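Sourdough, week three, and I think I've cracked it! My starter (named Wenum, after the creek behind my nan's place) finally doubled overnight, and I did a proper happy dance in my ugg boots. I've gone up to 20 per cent rye flour and the flavour is unreal – nutty, a bit sour, brilliant with Vegemite.

The big change was a longer rise in the fridge. I used to rush it and end up with a doorstop. Now I mix after tea, fold it a few times while the telly's on and leave it alone till morning.

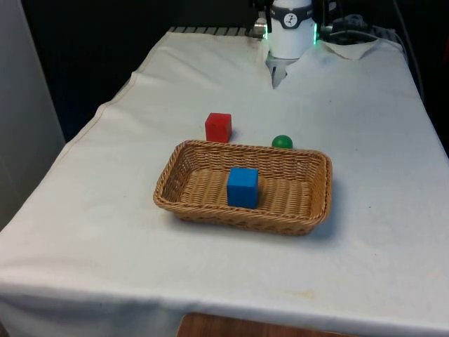 Usha Kaimal reckons I should drop the water a touch until I'm better at shaping, and that a hot pot with the lid on does more for the crust than any fancy flour. I tried the pot and she's spot on, the crackle was so loud the dog barked at it!

Next up is a fruit loaf with 200 grams of sultanas and heaps of cinnamon.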